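Cords tangling together in a storage basket

Posted by Nurhan Toprak in Home Storage

I keep my spare cords in a plastic basket with holes in the sides, on the bottom shelf of the hall closet. Every time I want one, the whole lot comes up together. Tonight it was a thin black cord and a long orange-yellow one, wrapped around each other in a knot. I don't want to cut either of them. What is the right way to get them apart, and how do I store them so I'm not doing this again in April? The shelf is 30 inches wide, so there isn't room for much more than the basket.

3 replies

Lefteris Antoniadis

Put everything on the floor where you have space. Unplug both ends first if anything is still connected. Don't pull on the long cord to see what moves, it only tightens the middle.

Push the knot loose with your fingers until it is as big and open as you can make it. Then find one free end, whichever is closest to the knot, and back it out through the loops one at a time. Stay with that one cord until it is completely out — switching between the two is how you lose track. 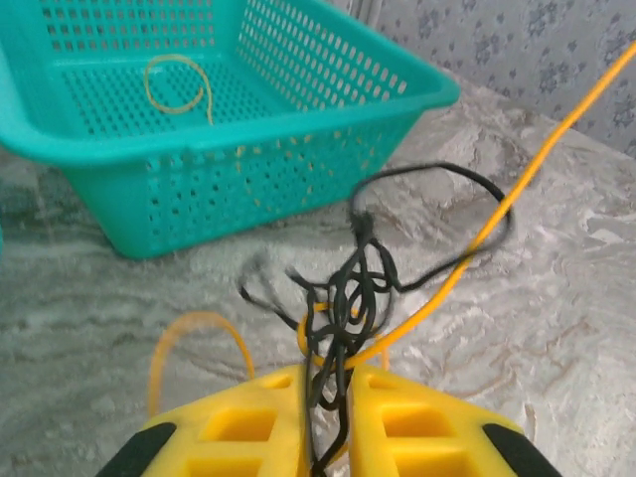 Storing them afterward

One cord, one coil, one tie. Make loops as wide as your hand, let the cord turn the way it wants to, and close the coil with a hook-and-loop strip. I bought a roll of the Flonport ones and cut them to length. A small coil will sit in a basket like the teal one without trouble, but it should still have a tie on it. Don't wind cords tight around your elbow, they come out twisted.

Yulan Dong

just throw out the ones you don't use. I had 2 bags of them and I don't miss any

Mitra Abbasi

Agree with Lefteris on the ties. I'd add that holes in a basket can be useful here. I thread the strip through a hole in the side and close it around the coil, so each cord hangs in its own spot and the bottom stays clear. Label the plug end with masking tape while you're at it.

If a cord has a kink, a cut or bare wire showing after you get it loose, don't put it back in the basket. Ours takes them at the recycling counter at Baysal, next to the batteries.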